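Setting Up Your First Save in Hovwood

Welcome to the good part! You've installed the Jakness launcher, so let's get you a village.

1. Open the launcher and pick Hovwood from the list on the left. Wait for the green Ready label before you press Play.

2. On the title screen, choose New Village, then one of the 5 save slots. Slots can be renamed later (mine are all named after soups).

3. Type a world seed or leave the box blank. Try 1672 if you love rivers, it makes a gorgeous map with a waterfall right next to the starting cabin!

4. Choose a difficulty. Gentle gives you 100 coins and a full lantern. Nigatu mode gives you the lantern and nothing else.

Note: Difficulty can be lowered at any time from the pause menu, but never raised.

5. Walk to the mailbox and press the action button. This makes your first save, and the music that kicks in is wonderful.

Caution: Don't close the game while the owl icon is spinning. The slot may be damaged.
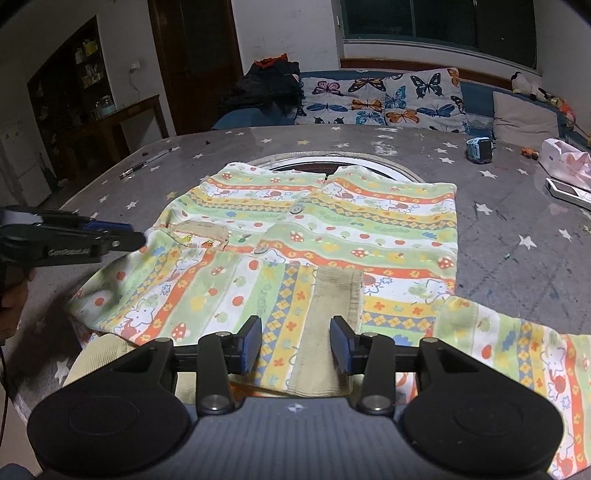 6. Once you've saved, go to Options, then Backup, and turn on Keep Old Saves. Hovwood holds on to the last 19 and deletes the oldest first.

7. Playing with a controller? Plug it in before you head for the Kestetti Caves, and check the jump button under Options, Controls. There's a lot of jumping down there!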